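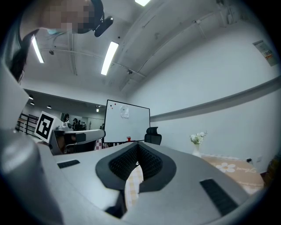

I have been waiting all summer to write about tablecloths, and now it's the first of the month and the good one is finally on the table, so let's go!

My checkered cloth came from Manon, the little linen shop on the hill in Griscombe. I paid 40 dollars for it, which felt like a lot until I got it home and saw how it falls. It's a pale, buttery check, the sort of pattern that goes with every plate I own (and I own a lot of plates). I bought 2 in the end. One lives on the table and the other is in the wash, or waiting its turn on the shelf.

Washing first, as that's what people always ask me about. Cool water, a little plain soap, no softener. Softener leaves a film and then a spill just sits there looking at you. I shake the cloth out hard before I hang it, and I fold it over the line on the check so the crease follows the pattern. And if you have a coffee ring, get to it the same day. Cold water from the back of the fabric, then leave it alone for a while. I'm terrible at the leaving alone part.

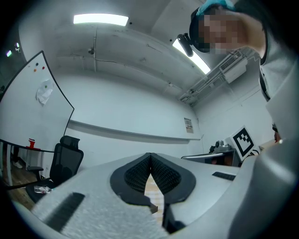
Ironing is where I've changed my mind completely. I used to press the whole thing on the board and it took forever, with one end always trailing on the floor. Now I spread a towel and do it right on the table, working from the middle out. A check helps so much with this, even a soft beige one, because the lines tell you right away when you've pulled the cloth crooked. Overhead light is great for spotting wrinkles too, and a couple of bright ceiling panels will show up every last one of them.

The next project is napkins! I have 625 grams of cotton yarn from Huenchumán, dyed a deep mustard, and I want to crochet a narrow edging for a whole set before November, when the family comes and the table gets its real test. I've done one corner so far and pulled it out again because it ruffled. Smaller hook tonight.

If you have an edging pattern that lies flat, please leave it in the comments. I'll try anything once.

Posted 1 September 2019

Filed under: Table & Linens, Home Notes

Search this blog Go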